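# Keeping the two-armed cell at Drendari on its feet

The technician who looks after the cell at Drendari has a mug, a headlamp and a small notebook with the cover coming off, and all three were on the bench when I came by one morning in November. We had said half an hour. It went well past that, and I was glad of every minute.

"People ask me about the motors first," she told me, "and I always have to disappoint them, because I spend most of my week on cables." She came to the job from Hoarau, where she fixed packaging lines, and she still thinks like somebody who gets called at five in the morning when a belt has stopped.

The cell is a table with an arm on either side, both bolted to a black aluminum rail frame. It came from Motberg as a kit, and putting it together took her 2 days, a good part of which went into getting the frame square. "I measured corner to corner, loosened everything, measured again. My husband phoned to ask if I was coming home – I said I was still on the rectangle!"

## The morning round

She starts with the power off and a hand on each arm. She rocks every joint a little and feels for play, then checks the bolts at the base against the paint marks she put across them. If a mark has split, the bolt has moved, and out comes the torque wrench.

Then come the cables. She follows each one from the base to the wrist with her fingers, looking for flat spots and shiny patches where the jacket has been rubbing. "You want a nice lazy loop at the joints. Too tight and it pulls on the connector, too loose and it catches on something. I had one go on me after 300 hours, and that was my own fault, I'd tied it down like a Christmas tree."

The fingers get a wipe and a look from the side, to see that they still meet at the tip. She does the full calibration every 2,000 cycles, or sooner if somebody has bumped the frame with a chair.

## What goes on the table

Once the arms pass, she runs a short sorting job with ordinary bits and pieces, and she has opinions about them. Balls are good for showing up a weak grip. Cable ties are awful, in her view, and therefore useful, and a coiled cable will tell you quickly if the wrist is sitting too high. The trays and baskets go down at a slant on purpose – "nobody at Kukine is going to line them up for us with a ruler, are they?" Kukine is where the next cell is headed, and she has a list of 23 things she wants done before it ships.

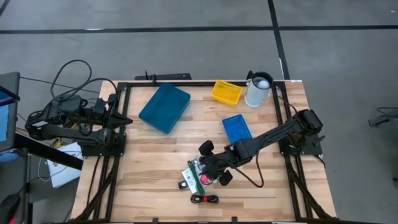 ## Spares and small repairs

I asked what she keeps in the drawer. Finger pads, mostly, and more connectors than she would like to admit to her manager. She swaps the pads in pairs, even when only one is worn, and writes the change in the notebook with the cycle count next to it.

"The other thing is a spare wrist cable, already labeled at both ends," she said, pulling the drawer open to show me. "If you're doing labels while the cell is down, you're doing them badly." Then she went to find the label tape, which somebody had borrowed.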